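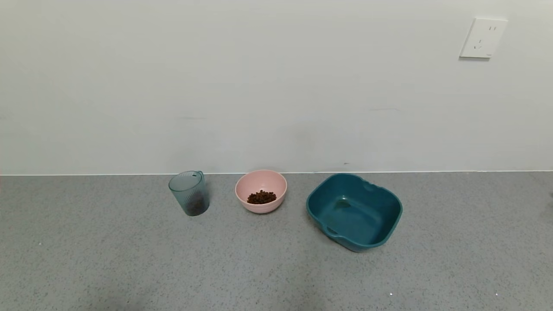
Cup, bowl and basin in a row at the back of the counter.

Idell Bench Practice Set for Dry Goods Handling

The set supports sites that operate a Lurkia arm under the Dresivora handling rules, edition 3. Maximum load per container is 200 g.

Keep containers clear of wall outlets. Inspect ribbed walls for residue before each run – a brush is supplied. 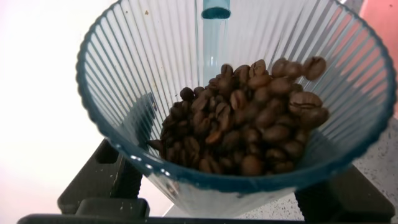
Roasted coffee beans in a clear ribbed container.

Two people must sign the load record. Rules contact: Sun-ja Heo, Egan office. Order code 236.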